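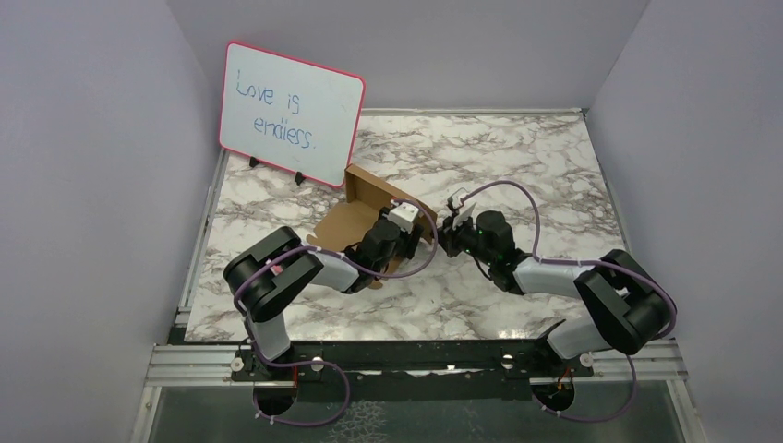
Plavby cell

Two-arm bench cell, built by Puketti. Gray enclosure closed on three sides, marble-pattern top, both arm bases bolted to one black plate on the front rail. Used mostly for small box handling.

Upkeep

Bolts on the base plate: check every 400 hours, power off first. Cables (purple, one per arm) run outside the links and need slack over the big joint. Too tight and they pull at the wrist. White ties hold the left one to the links, replace any that are cracked, dont overtighten. Full cable swap at 4000 hours.

Grippers get wiped down weekly. Check the bracket at the right gripper tip for play. After any work on a wrist, rerun the zero routine, both arms, even if only one was touched.

Faults

Code 32 is lost encoder signal, usualy a connector at the base. Code 148 is arm-to-arm clearance, back off by hand and re-zero.

See also: Varna cell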